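Home | Projects | Reports | Downloads | Contact

Filed under: Project updates / Motion hardware

Grendden Linear Axis: progress report to Casado, August

Prepared by Julián Cuesta. Reviewed by Hugo Marín.

1. Status

The mechanical redesign of the Grendden axis is complete and the drawings were released at revision 4. Firmware is behind plan. Documentation has started but is not at a stage where it can be sent out for comment. Spending is within the approved budget for the period, and no change to the total is requested.

2. Mechanical

The carriage now runs on V-groove wheels with eccentric spacers on one side. The previous version used plain polymer bushings, which bound up when the load sat off centre. The wheels are adjusted with a single spanner from outside the carriage, so the belt can stay on during setup.

The belt tensioner was moved from the motor end to the idler end. This shortens the motor bracket and removes one machined part. The bracket is now cut from flat aluminium stock and folded by Irkard, who also supply the end plates. The first batch of end plates had the mounting holes on the wrong side of the fold line. Irkard replaced them at no charge, but the exchange took 2 weeks.

Rail length for the standard kit is fixed at 80 centimetres. Longer rails will be offered once the sag measurements are finished. 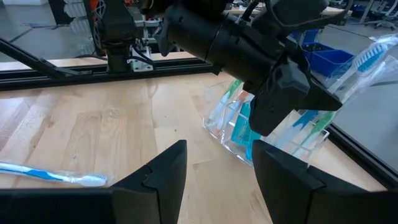 Figure 1. Toothbrush in clear plastic sleeve on the wooden bench top, gripper fingers in the foreground.

3. Electronics and firmware

The stepper driver board is unchanged. Limit switches were moved from normally open to normally closed wiring so that a broken lead stops the axis. Existing boards need a jumper moved and a new configuration file.

Acceleration ramps work in both directions. Homing works from any position, with one fault outstanding: if the carriage is already resting on the switch at power-up, the controller backs off and then reports a position error. The cause has been traced to the debounce routine and a fix is being tested at Sarkthorpe.

The serial command set was frozen with seven commands. Requests for a network interface have been recorded for a later phase and are outside the current funding.

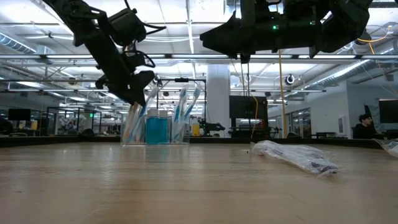 Figure 2. Wooden work table with two black arms. Toothbrushes in cup, centre.

4. Documentation

The assembly guide covers the frame, carriage and belt. Wiring and software installation are still in note form. Hugo Marín will draft both chapters and have the colour diagrams redrawn, as the current ones are hard to read when printed in grey.

5. Risks

Motor supply remains the main concern. The specified motor is on back order, and the substitute has a longer shaft that fouls the cover. A spacer has been drawn but not tried.

6. Next period

- Close the homing fault and release firmware to Casado
- Finish sag measurements on the longer rails
- Fit the motor cover spacer and check clearance
- Complete the wiring chapter

Invoices for machining and folding are attached separately.

Contact the project office | © Grendden | Back to top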